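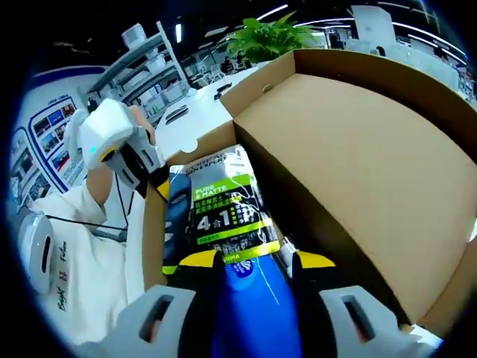 Gornirmont House Residents' Association
Minutes of the meeting held July 16, 2022, in the laundry room, the lounge being once again full of somebody's bicycles

Present: the chair, the secretary, residents from floors one through four, and one dog, non-voting.

Apologies: floor five sent theirs collectively, by note under the door.

1. Minutes of the May meeting
Approved after one correction. The word "shouting" under item 3 is to be replaced with "discussion." The secretary wishes it recorded that the secretary was there.

2. Toiletries boxes for the Hekov Street shelter
Packing is under way. Men's wash products go in the plain brown cardboard boxes with the lift-up lids, bottles and boxed products together. The chair reminded packers that bottles are to be laid down flat. A bottle standing on end looks very smart until the lid has to close.

The floor three representative asked whether a bottle should go in under the larger packages or on top of them. Views were exchanged for longer than the subject deserved. Agreed: packers may use their own judgment, and the rest of us will keep quiet about it.

A question was raised about products with labels in Chinese, such as the L'Oréal Men Expert one marked "4合1." A resident who reads Chinese confirmed that this means "four in one." Another resident asked what the four were. The first resident said she had been asked to read the big writing only. Agreed that such items are welcome, and that a short note in English will be taped inside the lid once somebody has sat down and read the small writing.

Half-used items continue to arrive. The meeting was shown a shampoo with perhaps one wash left in it, if you stored it upside down and were patient. The notice in the lobby will be reworded to say "unopened" in larger letters. It currently says it in fairly large letters.

Target for the drive is 74 boxes. Packed and taped to date: 51. The shelter has asked that no box be too heavy for one person to carry up its stairs, and the meeting felt this was reasonable, having met the stairs.

Action: floor two to get more packing tape. The good kind, please. The last roll stuck to everything except cardboard.

3. Delivery
Serkitz Moving has offered a van for one morning at no charge, provided we do the loading. Offer accepted with thanks. Someone proposed asking whether they might also do the loading. Proposal not seconded.

Boxes will be kept in the storage room behind the mailboxes until then. The seven folding chairs currently in there will go to the basement, where they came from two years ago for what was described at the time as one evening.

4. Dryer number 2
Still takes money. Still does not dry. Carretero Appliance Repair has been called again and has promised to come "in the week," without saying which. In the meantime the out-of-order sign is to be put back up, and whoever keeps taking it down is asked to stop or else to fix the dryer.

5. Any other business
The bicycles. Deferred.

A resident asked if the association might provide cookies at future meetings. Carried unanimously, the fastest vote since records began. No budget was found for it.

Next meeting: to be announced on the lobby board, next to the notice about unopened items.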